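Workshop notebook, October
Zulau reels, sound and picture
Started 9.40, kettle on first

Picking up from the last entry. Reel 3 is in much better shape than the can suggested. The label said "Brunton fittings, poor" and I was expecting vinegar and warping, but the film lay flat on the bench and went through the cleaner without a single splice letting go. Whoever joined this reel knew what they were doing. The cement joins on reel 1 were lumpy and half of them had to be remade, so I suspect two different people cut this thing and I'd love to know who the second one was.

For anyone reading this who hasn't been in the room: Zulau is the unfinished documentary about the Pistthorpe dressmaking workshop. Black and white 16mm, shot over one winter, separate magnetic sound. It got as far as a rough cut and then stopped. We have the cutting copy, most of the mag, and a shoebox of paper. We don't have the negative and I've given up hoping for it.

Scan of reel 3 done by 11. Ran it at the slower speed because of the perforation damage near the head (first few feet only, then it's clean all the way down). Exposure is all over the place. The fitting room at Brunton had one big window and the cameraman kept panning straight across it, so the dresses go from lovely deep greys to nothing at all and back again. I tried a single grade for the whole sequence and it looked awful. Going shot by shot instead. It's slow, but the moment where the seamstress turns the collar inside out and you can suddenly see every stitch of the padding - that's worth a morning of anyone's time. I watched it four times and then made myself get on.

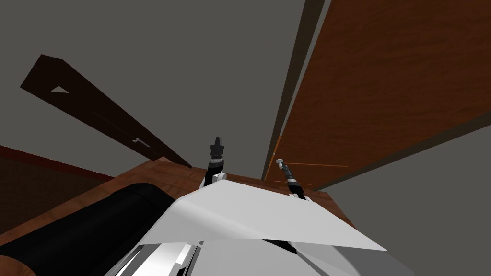

Render, looking up: dark brown panel on the left, orange-brown wood on the right, plain ceiling.

Sound. This is where the day got really good.

The mag for reel 3 is 26 seconds longer than the picture. I'd noted that weeks ago and assumed the picture had been trimmed after the sound was laid. Elli Kemppainen came in at lunch with the shoebox and we went through the cue sheets again, properly this time, flattening each one under the glass. There's a pencil line between cues 14 and 15 that I'd taken for a crease. It says "hold for Sallham, street". So there was meant to be a street shot there, with the voice carrying on over it, and the shot never went in (or went in and came out). The extra sound isn't a mistake at all, it's the gap waiting for its picture!

We played it through on the old bench. A woman is talking about going home on the bus from Sallham with the pins still in her cuffs. Very dry, very funny, you can hear the person behind the microphone trying not to laugh. None of this is in the cutting copy, so as far as I can tell it hasn't been heard since they packed up. Elli wants to put it back over black. My first thought was to leave the picture cut as it stands and keep the speech as an extra, but after hearing it three times I've come round to her way. Black, full length, no caption on screen, a note in the booklet. We'll try it both ways for the others before anybody gets attached.

Levels: the voice peaks a good bit higher than the room sound on either side. Leave it. There's a bump at the join that I can soften with a very short fade. Hum is mild and steady, took it down gently and stopped before it started eating the sibilants. I overdid this on reel 1 and will need to go back. Note to self: save the untreated transfer in the same folder as the treated one, with the same name plus RAW, and stop being clever about it.

Paper. Elli has now listed the whole shoebox, 516 items with the bus tickets. I thought the bus tickets were a joke but two of them have shot notes on the back. One reads "hem, hands, hem, window" which is exactly the order at the start of reel 2, so we can be fairly sure that opening was planned in advance. I'd always taken it for something found in the edit. Changes how I feel about the whole film a bit. It's so relaxed on screen and there he was on the bus, working it out.

Also in the box: a fabric swatch pinned to a call sheet, a wool with a raised stripe. It matches the coat in the last fitting, or I think it does, going by the weave. Being black and white we'll never get the colour from the film, and the swatch has faded at one end where it stuck out of the fold. The folded end is a really strong bottle green. I can't tell you how strange it is to look at the coat on the monitor now. I keep seeing it green.

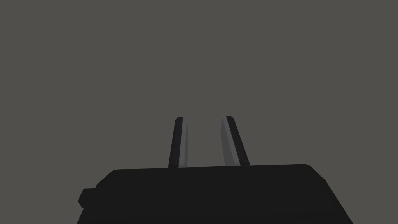

Render: gripper from behind, two fingers up, plain dark grey background.

Afternoon, back to picture. Stabilised the long walk down the workshop, only vertically. The sideways wobble is the cameraman's feet and I want to keep it. Tried a light dust pass and it took out some of the pins in the pincushion, so dust pass off for all the close work, hand clean only. There are roughly forty shots that count as close work. Fine. I like close work.

Scratch down the right side from the mannequin shot onwards, base side by the look of it, as it went a good deal fainter when I diffused the light. Rescanned that section at 3.15. Big improvement. Kept the first scan for comparison, labelled.

One question I can't settle. In the cutting copy the shot of the fashion show doors opening appears twice, once properly and once as a stub of 2 frames at the end of the reel. Is the stub a leftover from moving the shot, or is it the start of a repeat he meant to finish? Elli says leftover. I'd say so too, except that the cue sheet has the door sound written in again at that point and then crossed out. Leaving the stub in the archive scan, taking it out of the viewing copy, and writing it down here so that whoever comes next can argue with us.

Still to do
Redo hum on reel 1 from the RAW file
Hand clean, pincushion through to the collar
Make both versions of the Sallham speech, with and without black
Acid-free sleeve for the swatch, folded end inside, away from the lamp
Order leader, we're down to the last core
Ring Brunton about whether the fitting room window is still there, I'd like to know which way it faced

Left the bench covered and reel 3 tails out on the second shelf. Elli has the cue sheets and will bring them back in the morning.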